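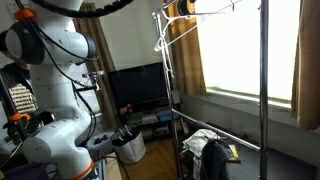
How a Robot Arm Gets Ready for Work

A robot arm that handles clothes needs looking after, the same way a bicycle does. Somebody has to check it and clean it before it starts moving. The arm in this explainer is called Clirnoder, and its job is to pick up clothes and put them on a rack.

Joints

Your arm bends at the shoulder, elbow and wrist. A robot arm bends at its joints too. Inside each joint is a motor, and a sensor that tells the computer how far the joint has turned. The stiff parts between the joints are called links.

Before work, a person runs the arm slowly through its moves and listens. A healthy joint hums. If a joint clicks or grinds, the arm is switched off until someone finds out why.

Cables

Power and messages travel to the gripper through cables. The cables run along the outside of the arm and are held on with clips. They need a little slack. If a cable is too tight, it pulls when the arm bends. If it is too loose, it can catch on something.

Checking the cables takes 2 people. One moves the arm and the other watches. They bend the elbow to 90 degrees, which is a square corner, and look for any cable that is stretched or pinched. A worn clip is taken off and a new one goes in the same spot.

The gripper

The gripper is the robot's hand. Cloth leaves fluff behind, and fluff stops a gripper from closing all the way. It gets wiped with a dry cloth after every 14 pieces of clothing. Water is never used.

Finding home

When the arm is switched on, it goes to a starting position called home. Every other move is measured from there. If home is wrong, the arm will reach for a hanger and miss it.

The number of moves is written in a notebook at the end of the day. In April the arm made 1122 moves before a joint needed fixing.

Staying safe

Stand back when the arm is on, even if it is still. It may be waiting for its next instruction. Every robot arm should have a stop button close by, and the button is tested each morning before anything else.

Words to know

Link: a stiff part between two joints.
Gripper: the part that holds things.
Slack: a little extra length in a cable.
Home: the position the arm starts from.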